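Adamczyk sets budget for sorting arms at Plillham

9th January

The parts firm Adamczyk will spend part of this year's equipment money on robot arms for small-item sorting at its Plillham site. The plan was first tried in simulation, with a white arm, a black two-finger gripper and a gray bin divided into three compartments. 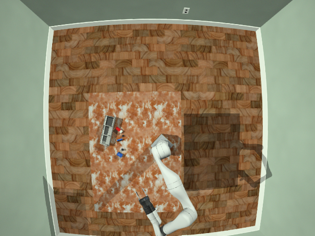

What the money covers

The budget is $162,000. It pays for 2 arms with grippers, mounting, wiring and staff training. Supplier Arnine quoted $156,000 for the package, and the difference will be held back for spare fingers and replacement bins.

Sorting at Plillham is now done by hand at 19 benches. The arms will go in at the end of the line, where mixed small parts come back from the Fandedcombe warehouse and have to be separated before they can be shelved again. The remaining benches will stay as they are for now.

Adamczyk looked at leasing before it settled on a purchase. The lease had a lower first-year cost but left out the grippers, which wear faster than the arms and would have been billed separately. Arnine's quote includes one set of grippers per arm and a service visit each year.

Simulation work will continue while the order is processed. The company wants to test different bin positions and a wider range of part sizes before it fixes the layout of the work surface. Changes made after the mounts are bolted down would be charged as extra work.

The order is due to be signed before the end of January. Floor space has already been marked out, and an electrician will check the supply to that end of the building before a delivery date is agreed.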